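Skin Prep and Client Consultation, Week 4 handout
Tutor: Angus Innes. Room notes by Ohemaa Quaye

Carrying on from last week (we stopped at skin types, page 6 of the workbook). Bring your own brushes this time, the loan set is down to the fluffy ones and they're no good for brow work.

Recap, quick
Oily: shine by mid morning, visible pores, base slides off the nose first
Dry: tightness after washing, flakes around the nostrils, base catches
Combination: most of your clients. Treat the areas separately
Dehydrated: can be ANY of the above. Lack of water, not lack of oil. This came up wrong in a lot of the workbooks so please re-read it

Consultation card
Fill it in before you touch the face. Name, allergies, contact lenses, any prescription creams, last facial or peel, last wax. If they've had a wax or peel in the last couple of days, stop and come get me. Retinoid users: no scrubs, no hot towels. Write down what they tell you in their own words, don't tidy it up. "Stings a bit" is more use to me than "mild sensitivity".

Patch test goes behind the ear or inside the elbow, day before. Sign and put the time on it. A card with no time on it counts as no test.

Cleansing
Hands first, yours, up to the wrist. Rings off. Eyes and lips before the rest of the face, with a separate pad for each eye. Then the milk or gel, upward strokes, light pressure. Use the ring finger around the eye, it's the weakest one. Remove with damp cotton, tone if the client wants it, blot. Don't rub with the tissue, I can hear it from the other side of the room.

Moisturiser: less than you think. Pea size for the whole face on oily skin, a bit more for dry. Give it a few minutes to settle. Do the brows or sort out your palette while you wait.
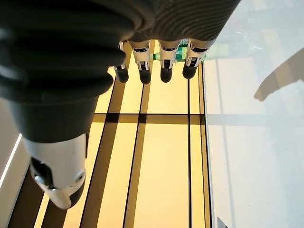
Why does foundation pill up into little rolls even when the skin's been cleaned properly?
Usually too much product underneath, or the next layer went on before the last one settled. A water-based foundation over a heavy silicone primer can do it too. Take it back to bare skin on that patch and start again with half the amount. Adding more on top makes it worse.

Primer
Optional. Say that to the client if they ask, they don't have to buy one. Where you use it, press it in, don't drag. Centre of the face only for most people. Mattifying on the T-zone, something creamier on the cheeks. Two different primers on one face is fine provided you keep the edges thin.

Shade matching
Along the jaw, three stripes, daylight if you can get it. The back room lights are yellow and everybody comes out a shade too warm. Walk the client to the front window. Wait for it to dry down before you choose, some shades go darker as they set. Check against the neck as well as the face. Undertone first, depth second. Grey cast on deeper skin means the undertone is wrong, so going lighter or darker wont fix it.

Hygiene, again
Spatula for anything in a pot. No double dipping. Disposable mascara wands, one per dip. Pencils sharpened before and after. Brushes washed between clients, laid flat to dry, never standing up in the jar wet as the water runs into the ferrule and loosens the glue. Sponges go home with the client or in the bin.

Practical log
You need 105 hours for the certificate. Mackay placement counts, and so does the Wumusora bridal day in October, but only if the supervisor signs on the day. I can't sign for something I didnt see. If your total looks off, see Ohemaa at the break and take your sheets with you.

Kit
Full student kit is $297 from the desk, or buy the pieces yourself. You can get by without the contour palette until second term. Don't get the cheapest lashes glue, get the latex free one.

For next week
- one finished consultation card, on a real person, allergies section complete
- short written answer, 200 words, on the difference between dry and dehydrated skin
- read the section on setting powders
- hair tied back, short nails, flat shoes

We start at 9.15 and the door gets locked during demos. Next topic is concealer and colour correcting.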